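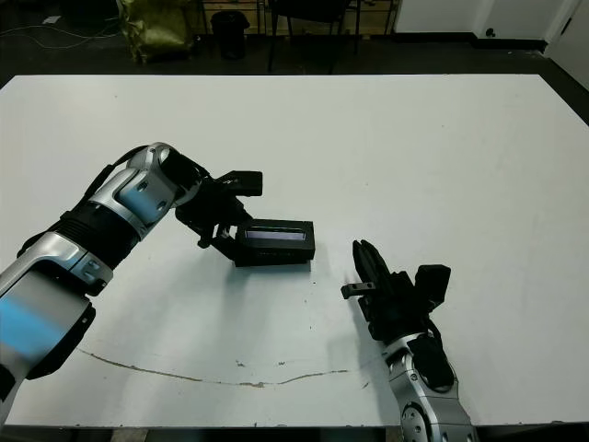
About Brimivberg

Brimivberg is a small packing and handling firm in Prondisley. We take in boxed and cased goods from makers and shops, check them, label them and send them out again. Most of what we handle is small enough to hold in one hand: cases, small devices, spare parts, sample sets.

The firm was started by Abbas Farahani and Justinas Ozoliņš, who had both worked at Dhanial and wanted to take on orders that larger warehouses turn away. Our smallest regular order is 10 items. The largest so far was 2091, for Jarkudska, and it left us in April.

Every item goes across a table before it goes into a carton. It is turned over, looked at on all sides and checked against the order sheet. Scratches and loose lids are written down and the customer hears about them the same day. We don't repair goods – they are set aside until you tell us what you want done.

We keep 115 shelf bays for customers who need short storage. Bays are let by the month and you can give notice at any time.

Abbas looks after quotes and new customers. Justinas runs the packing room and plans the collections, with the last van leaving at 2 in the afternoon. Goods can be dropped off at the side door in the morning. Please put your order number on the outside of each carton.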